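Mantel de fieltro Fladbridge
Ref. 104 · Color: azul petróleo · Fabricado por Kramer para Rondiron

Hay quien compra un mantel para que la mesa parezca otra. Con el Fladbridge la mesa seguirá siendo la misma, coja incluida, pero sonará mucho menos cuando alguien deje las llaves encima a las dos de la madrugada.

Es un fieltro de 300 gramos por metro cuadrado, tupido y con el peso suficiente para quedarse donde lo ponen. Cae sin apresto y sin esas rayas de doblez que acompañan a los manteles de hilo desde la boda hasta la herencia. Si viene marcado del envío, extiéndalo la noche anterior y váyase a dormir.

El tono se llama azul petróleo en la etiqueta, verde pato en la factura del proveedor y «ese azul» en todas las llamadas que recibimos. Disimula bien el polvo y bastante mal la harina. Los amantes de la repostería quizá prefieran el gris piedra, que volverá en agosto si el tintorero mantiene su palabra.

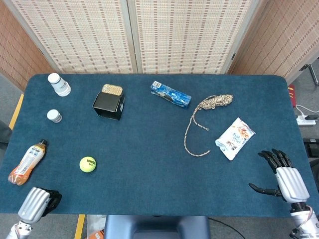 En cuanto al uso, lo vendemos sobre todo para mesas de trabajo, de cartas, de costura y de eso que en muchas casas se llama «luego lo recojo». El fieltro amortigua los golpes y evita que los botones rueden hasta el pasillo. No es impermeable. Un vaso de agua le da tiempo a levantarse a por un trapo; uno de vino tinto también, aunque el resultado será más triste.

Hilde Bakker, que lleva el taller de corte, pide que insistamos en lo de medir la mesa. Mida el tablero, sume la caída por los dos lados y vuelva a medir. Los cortes a medida no admiten devolución, y «me fié del ojo» ya figura en nuestro archivo de reclamaciones.

Características
Composición: 100 % fieltro de poliéster
Ancho del rollo: 200 cm
Grosor: 5 mm
Acabado: canto cortado, sin dobladillo
Color: azul petróleo

Cuidados
Cepillar en seco. Manchas pequeñas con paño húmedo y jabón neutro, sin frotar en círculos. No usar lejía ni secadora. Plancha tibia con un paño por medio. Los pelos de gato salen con rodillo adhesivo; el gato, con paciencia.

Envíos y cambios
Se manda enrollado en tubo de cartón. Los cortes estándar pueden cambiarse mientras conserven la etiqueta y no huelan a café.

También le puede interesar
Posavasos Wuvus, del mismo fieltro
Cinta antideslizante Kramer para mesas de cristal
Muestrario de colores Rondiron

Ficha actualizada el 03/01/2024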